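Filov changes supply terms for gripper fingertips

KILLARD, 14th May. Parts supplier Filov will sell replacement fingertips for its two-finger grippers as separate items, the company said in a notice to customers. Until now the tips were supplied only with a complete finger and bracket. Orders under the old part numbers will be filled from stock until the remaining 1,316 sets are gone.

The change covers both the hand-held and the mounted versions of the tool. The two share the same wedge-shaped tip, so a shop that runs both can draw on one bin of spares. Tips will ship in boxes of four. Brackets and fingers stay in the catalog as separate lines, and their prices have not been changed.

"The tip is the part that wears, and the rest of the finger usually doesn't need to come off the shelf with it," said Idun Fjeld, product manager at Filov. She said 91 percent of the finger sets returned to the Killard workshop since March had damage at the tip only.

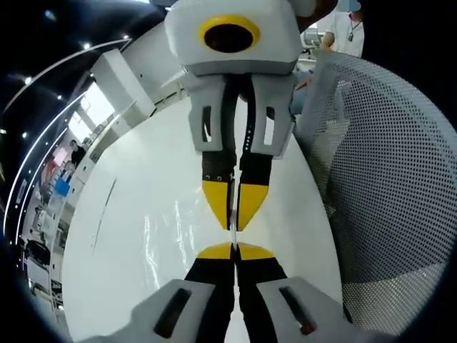 Photo: Salameh / Filov

Yellow remains the standard color for the tips, with black for the fingers. Fjeld said customers had asked for a gray tip as well, but that the contrast between tip and finger makes it easier to check alignment by eye. With the fingers closed, the two points should come together on the center line. A gap that is wider on one side usually means that a tip has been seated at an angle or that the bracket has shifted.

Filov has also rewritten the fitting instructions. The earlier sheet called for the bracket to be removed before a tip was changed. Under the new procedure the bracket stays in place, and only the tip is taken off. The company advises changing both tips of a pair together and closing the fingers slowly the first time after fitting. Alignment should be checked again after 100 cycles.

Distribution will be handled by Wevel, which already carries the brackets. Wevel said it will accept unopened finger sets for credit if they carry the current part number. Opened sets and loose fingers are excluded.

Existing service agreements are not affected. Customers who have finger sets on order can switch to tips alone by contacting the Killard office before the order is packed. The revised instruction sheet is included in each box and is also available from Wevel on request.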